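Teaching an arm to move plates, in the simulator

Hi again! I've spent most of March driving a virtual lab arm around with a hand controller, and a few of you asked to see where I'm up to, so I've put together a little gallery.

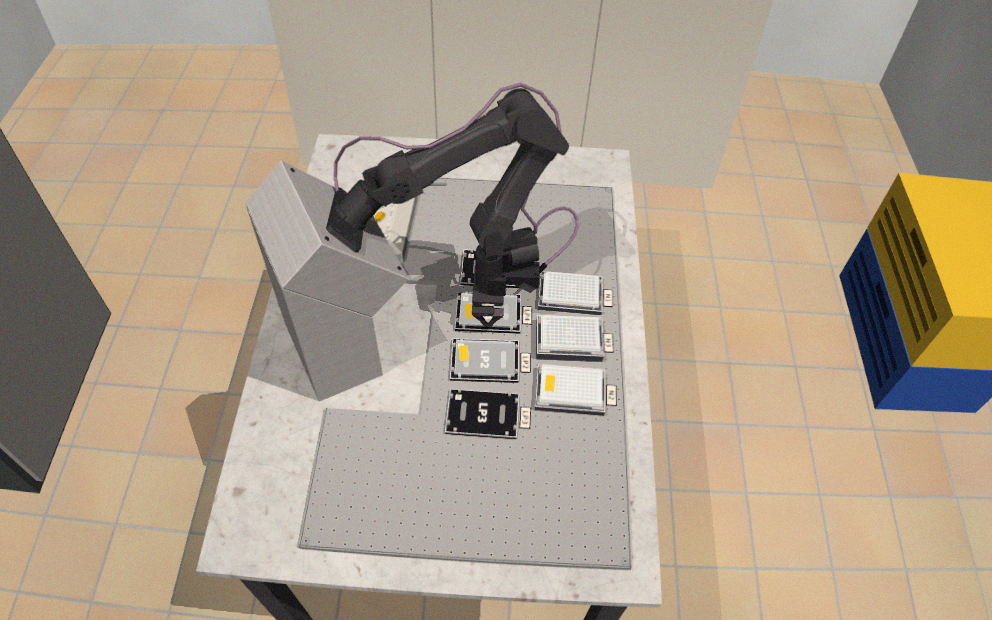 Over LP2's neighbour

The gripper's pointing down at the plate one spot back from LP2, with LP3 sitting empty at the front. I love the purple cable looping round the wrist (my favourite colour in the whole lab, even if the marble tabletop is a bit posh for my taste!).

How I drive it

I squeeze the trigger and the arm follows my hand, let go and it stays put. The Murnton controller I started with was too twitchy for plates, so I swapped to a Zonix one and slowed everything right down. Much happier.

The tally so far

I've recorded 220 demos and kept 80 of them. Pretty brutal, but I'm fussy about the approach - if I come in crooked and wiggle about to fix it, the policy learns the wiggle too. Aiming for 700 keepers by winter, so there's a fair bit of tea to get through.

Coming up

Moving a plate across to the right-hand column, which means working beside those white well plates without clipping one. I'll also try the Skarnville trick of recording at half speed and playing it back at full. More pics once I've had a crack at it!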